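Subject: Re: [shared-cells] Knives on the table - do we need a rule or just some sense?

Hi all,

Sorry for the slow reply, I've been marking lab reports since Wednesday and my brain is porridge. Helju's message deserves a proper answer though, so I'm pasting it in for anyone who deleted the thread.

> On Wednesday, Helju Liepiņa wrote:
>
> We're redoing the house rules for our two-arm tables before the May intake and I'm stuck on section 4, "objects on the work surface". The old wording from the Brakik days says "no sharp items within reach of a powered arm". Fine when we were stacking blocks. Now half the tasks are kitchen tasks and people either ignore the line or ask me for an exemption every morning.
>
> Three things I'd like opinions on:
>
> 1. Do you allow real blades, and if so who signs?
> 2. Do you treat a knife that's only a distractor differently from one the arm is meant to pick up?
> 3. What do you do about the far side of the table, where one arm can reach but the operator can't see well?
>
> I have 18 pages of rules already and would like fewer.
>
> Helju

OK, so, number 1. We don't allow real blades, full stop, and I was the one who argued the other way for most of last year! What changed my mind was the paperwork. Every real blade meant its own risk assessment, and the assessments were all copies of each other, so people had stopped reading them. Now anything knife-shaped has to come out of the Bustos drawer, where every edge has been ground back and checked against a strip of paper. If it cuts the paper it goes in the bin. The check gets initialled on the drawer card, and that's the whole signature process.

Number 2 is where I'd push you a bit. I'd treat them exactly the same. A distractor knife is still lying there when an arm comes down on the wrong target, and grippers do come down on the wrong target (ask me about the colander, or rather don't). Our wording is "any object on the surface is assumed to be graspable by either arm at any time". It's one sentence and it let me delete a page and a half.

The bit people forget is direction. We ask for the knife to be laid with the handle toward the front edge, where the person resetting the table stands, so they pick it up by the handle without thinking. A couple of our students grumbled that this biases the data, which, fair enough, but if you want other orientations you can log them as a named variation and the resetter gets told before the session. We have 28 named variations now and the world hasn't ended.

On number 3 - we had the same trouble with anything tall at the back. Stands, bowls, the Cimwood dish rack that everybody loved and I couldn't see past. What we settled on:

- Raised items go at the back only, and are placed while both arms are disabled.
- If an arm is working at a raised item, the other arm parks outside that half of the table.
- Nobody reaches in from the side. Front edge only, both arms disabled, hand on the stop until the second person calls it clear.
- Round things that can roll (onions, fruit, the wretched tomatoes) start well inside the edge, and if one goes over the side you leave it on the floor until the run is stopped.

That last one sounds fussy, but chasing a rolling onion is the closest we've come to somebody putting their head near a moving elbow. I'd put it in bold if I were you.

I'd also think about cables while you've got the document open. The Brirketti checklist has a line about "trailing leads in the walkway" and not a word about leads at the base of the arms, and those are the ones that get pinched when you slide a table back into place. We now do a slow full-range sweep at 2 per cent speed after any move, with one person watching only the cables. Boring as anything. It has caught a loop twice.

As for length, we got ours onto one laminated sheet by moving all the reasons into an appendix. New people get the sheet on day one and the appendix when they start arguing with the sheet.

Happy to send you our section on surfaces if you can live with the spelling mistakes. I'd like to see your draft as well, especially whatever you decide about parking positions, as ours still gets argued over and I'm not 100 per cent sure we've got the left side right.

Cheers,
Marnie

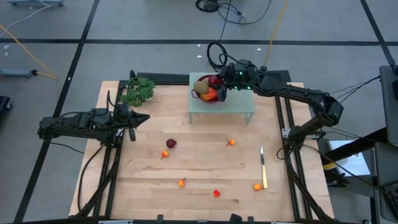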